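Visit report: Busley workshop open day, Ustport
Tuesday, May 3, 2022

The Busley workshop opened its bench area to visitors for one afternoon. Attendance was over 90, split into small groups. Our group was led by Colleen Penner, who looks after the bench fixtures.

The first stop was the power strip station. A white strip lies on a light-colored board on a wooden tabletop, with its cord run off the far side of the table. The task is plugging and unplugging at the outlets. 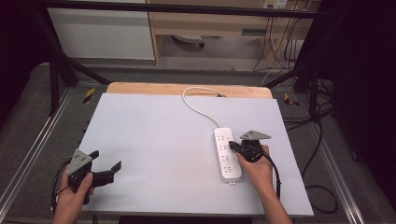 Penner keeps a written log for each strip. A strip is retired after 900 insertions or at the first sign of a slack contact, whichever comes first. The current strip went into service in April and stood at 300 on the morning of our visit.

Cord routing got more discussion than I expected. The cord is left with slack between the strip and the table edge, so that a pull on a plug does not load the cord entry.

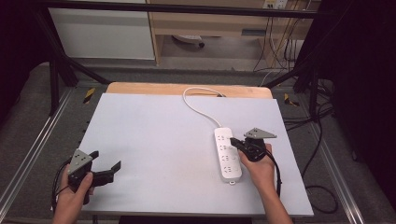

Rosalie Kaufmann asked about cleaning. The board is wiped at the end of each shift, and the outlets are cleared with a dry brush after the strip has been disconnected at the wall. Spare strips are stored flat in Vusetti bins in the next room, 128 to a shelf unit. The Gu label printer there was out of service.
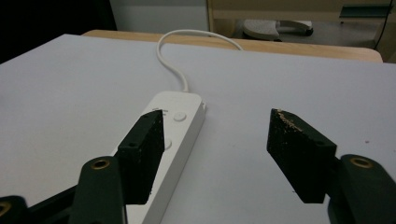 Is the strip fastened to the board?

Penner said it is left unfastened at this station. A clamped version is planned for the second bench, and the two logs will be compared after the first 300 insertions.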